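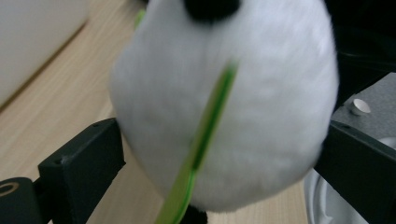
Huron Soft Toy Wash Bag, large

Washing a favourite soft toy is a nervy business. Anyone who has stood in front of a machine door watching one go round by its ear will know the feeling, and it's a feeling we had often enough that we started keeping a drawer of wash bags to try. The Huron is the one that stayed out of the drawer. It has been on our shelves at Odisport since November and I still get a bit too keen when somebody asks about it.

It comes from Dobos, a small firm that began with nets for sports kit and ended up making this after a lot of parents bought the kit nets for teddies and wrote in with complaints. The kit nets were too open. Whiskers poked through, labels caught, and the zip pull rattled all the way through the spin. The Huron has a close, smooth mesh on the inside and a tougher one outside, with a thin padded layer across the base and along the zip. The two meshes are joined only at the seams, so they slide a little against each other, and the toy inside gets a gentler ride than it would in a plain net. You can hear the difference!

What fits

The large bag takes a toy up to 15 inches tall, sitting or lying, with its arms wherever they want to be. Please do leave some room. A toy that has to be squashed in will come out with the middle still soapy, and then you're rinsing it in the sink anyway. Two small ones can share if they're a similar colour. I wouldn't put a black and white toy in with anything brightly dyed on its first wash, and if it's holding something (a leaf, a heart, a carrot) check whether that part is sewn down along its whole length or just tacked at one point. Tacked parts want a stitch or two before they go anywhere near water.

Long ears and tails are fine. Beans are fine too, if they're plastic. Older toys were sometimes filled with wood wool, sawdust or nut shells, and those should never go in a machine, in our bag or anybody else's.

How we use it

Look the toy over first. Go along every seam with your thumb, press gently, and see if anything gives. Mend what needs mending. Brush out crumbs and dried mud with an old soft toothbrush, and dab any real stains with a little liquid before the wash. Then in it goes, face down, and the zip pull tucks under its elastic flap.

Cool wash, short cycle, low spin. We like to put a couple of hand towels in the drum alongside, for balance – a single heavy wet bear thumping round on its own is no good for the machine or for your nerves. Use about half the liquid you'd use for a normal load. No softener. It coats the pile and, over a few washes, you get that flat, slightly greasy look that people blame on age.

When it's done, take the toy out straight away and squeeze it in a dry towel. Don't wring it. Pull the arms and legs back into shape while everything is still damp, fluff the stuffing with your fingertips, and then hang the whole thing in the empty Huron from its two loops. I love the loops. They're set wide apart so the bag hangs like a hammock, air gets in from below, and there are no peg marks on the ears. A medium toy takes a day or so in a warm room and a fat one can take two. Give the tummy a proper squeeze before you hand it back. If it feels cool in the middle it needs longer.

Brush the pile last, when it's fully dry, with a clean baby brush or one of those cheap ones for suede.
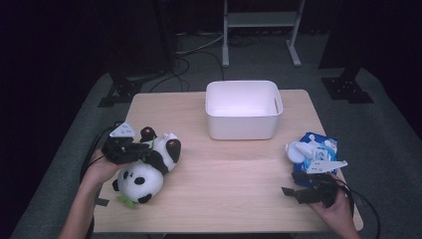
Reader's comment: mine has been through the wash in the Huron every fortnight since before Christmas and the mesh is still as good as new, but the care label inside the bag has rubbed off completely, and I'd have liked to know the top temperature without having to look it up. Also, could you do one with a coloured zip? I have two and can't tell which is for the toys and which one my other half uses for his cycling gloves.

Both fair. The temperature limit is now printed on the outside of the flap on newer stock, and we've passed on the zip request. Dobos are thinking about yellow. In the meantime a knot of bright wool through one of the loops does the job and washes perfectly well.

Toys that can't be machine washed

Plenty can't: anything with a music box, a battery, a glued-on nose, a card stiffener in the feet, or real mohair. The bag is still useful. Put the toy in it dry, with four spoonfuls of bicarbonate of soda, zip up, and shake it over the bath or out of doors. Leave it overnight and then go over the bag with the hose of the vacuum cleaner on its lowest setting. The inner mesh keeps the pile from being dragged about and stops loose eyes from vanishing up the hose. It won't shift a gravy stain, but it does wonders for a toy that smells of the loft.

For surface marks, whip a little mild liquid in warm water until you've got mostly foam, use only the foam, and work in small circles with a white cloth. Wipe with a second cloth wrung out in plain water. Keep the middle dry if you can.

We get on very well with Dandmont wool liquid for this sort of job, and it's the one we sell alongside the bag. It has a faint soapy smell that's gone by the next morning. Any gentle wool wash will do, though, and if you've already got one under the sink please use it up first.

Freezing, for dust mites

People ask about this a lot. The Huron can go in the freezer with the toy inside, and it's a nice tidy way to do it – slip the lot into an ordinary freezer bag and leave it in overnight or longer. Wash or vacuum afterwards, as freezing doesn't remove anything. Let the toy come back to room temperature before the bag is unzipped. Do remember to warn small children where their friend has gone. A bear found between the peas and the fish fingers can cause quite a scene.

Details

Outer mesh: polyester, white
Inner mesh: fine-knit polyester, white
Padding cover: 100 per cent cotton
Zip: nylon, with elastic flap
Hanging loops: two, cotton tape
Takes wet weight of 785 g when hung from both loops
Wash: cool or warm, never hot
Tumble drying: no
Item number: 9-H large

The medium size has the same meshes and the same zip but only one loop. It's very good for finger puppets, doll's clothes and knitted things, and it's the one I use for my own hats. There was a small size as well, and we still have a handful left if you ask, though it isn't being made any longer.

Looking after the bag

Turn it inside out once in a while and pick the fluff off the corners. If the zip gets stiff, run a bit of candle along the teeth. Small holes in the outer mesh can be closed with a few stitches of ordinary thread and won't affect how it works, but a hole in the inner one is more of a nuisance, and spare inner meshes can be ordered separately. They fasten with six little tapes. It's a fiddly job the first time and a quick one after that.

If a bag arrives with a fault, send us a note with your order number and we'll swap it. You don't need to post the old one back.

Page last checked 28 June 2023

Contact us | Delivery and returns | © Odisport | Back to top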